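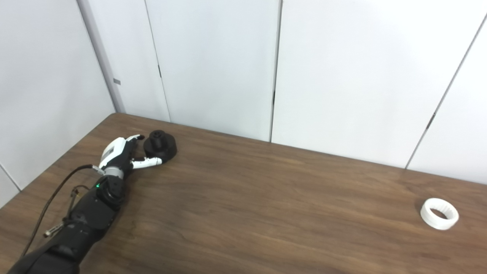 Progress report to the Hovico Community Fund
Dollum Rowing Club – junior and novice program
Period covered: March to August

Membership
We started the season with 40 juniors on the books and now have 50. Most of the new members came through the school sessions in April. The novice adult squad is smaller than planned. Several people finished the learn-to-row course and then didn't join, mainly over the early start times. We have moved the second weekly outing to 6:15 pm and will see if that helps.

Coaching
Tolera Dinsa passed the level two coaching course in May, paid for from the grant. Shiuli Seneviratne has the theory part done and her water assessment is booked for October. Until then she coaches from the bank only, with Tolera in the launch.

Equipment
The used quad arrived in June, later than agreed. One rigger was bent in transit and the seller replaced it at no charge. The crew named the boat Abera. We also bought eight sculls and 12 junior life jackets. The launch engine was serviced but needs a new fuel line, quoted at $264. We ask to pay for this from the $200 left in the equipment line, with the club covering the rest.

Racing
Juniors raced at three regattas. The under-16 girls' double won its B final at Jurnano Lake. The boys' quad hit a buoy in the heat there and did not go through. The August regatta was called off for high wind – entry fees have been refunded and are back in the travel line.

Problems
Low water closed the upper stretch for most of July. We ran land training instead, and attendance dropped.

Next period
Fall head races, Shiuli's assessment, and a second round of school sessions. Raymonde Hawthorne takes over as junior coordinator in September and should be your contact from then on.

Souad Hegazy
Program manager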